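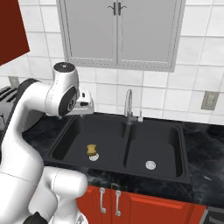

Sioned thinks the bus to Vimthorpe should leave at 8, not later – market stalls fill up early and the choir sings first. Agreed by most. Meinir against.

**Bus**
Kokkonen quote is 2,996 for the day, driver included. Elin to ask if that covers parking. 28 names down so far, need deposits by Friday.

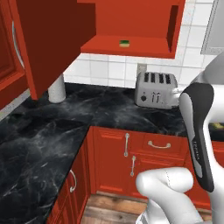 If we drop below that, swap to the smaller coach. Sotiris has the number somewhere, will dig it out.

**Program**
- Two Welsh pieces, one Greek, then the Restitz arrangement
- Altos still shaky on page 3 of the Restitz. Extra practise before Friday's rehearsal
- Ilídio can't do the solo, sore throat. Meinir will cover it

**Music folders**
Old ones falling apart. Flornari has black ones, 163 for the set. Go ahead – Elin to order.
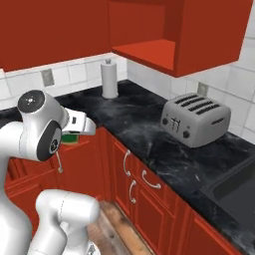 Name labels inside the front cover this time, please. Last year's mixup took weeks to sort.

**AOB**
Hall heating – still no answer. Sioned chasing.
Sotiris wants a raffle. Put off untill September.

Next meeting same place, after rehearsal.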